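Why are my bottle-conditioned beers flat after three weeks?

Asked by Eleri Sayce

Hi all! I brewed my second ever batch at the end of August, a pale ale, and bottled it with table sugar the way my kit said to. Three weeks later I opened one and got a tiny sigh and no head at all. Tried another the next night, same thing. It tastes fine, just like beer somebody left out. The bottles are in the cellar under our house in Elmont and it's pretty chilly down there. Did I kill the yeast? Should I open them all up and add more sugar? I really don't want to pour it down the drain.

3 answers

Gerardo Dal Bello
Don't open them and don't add sugar!! That's how you get bottle bombs. My bet is the cellar. Ale yeast gets sleepy when it's cold, so bring the whole lot upstairs, somewhere in the low 70s and out of the light, and gently tip each bottle over a couple of times to get the yeast off the bottom. Give it two more weeks, then chill one overnight before you try it. I had a brown ale that sat in my garage doing nothing for 13 days, and it was lively after 8 more in the hall closet.

Ifor Prosser
could be your caps. mine leaked for a whole batch

Carys Craddock
Agree with Gerardo, warm them up first. A couple of other things though - how did you mix the sugar in? If you sprinkled it into the bucket dry, some bottles may have got most of it and some hardly any, so put the warm ones in a lidded tote just in case. Next time boil it in a cup of water, let it cool, pour it in the bottom of the bottling bucket and rack the beer on top. And weigh it, cups are hopeless for this.

If a few stay flat, they're not wasted. I use mine in batter for fish tacos.

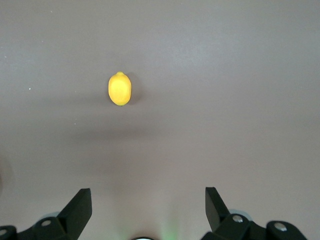
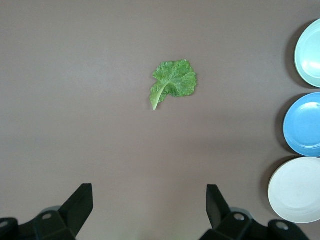 Oh, and write the bottling date on the caps with a marker. I have two batches in my pantry right now and no idea which is which. Let us know how the next one pours!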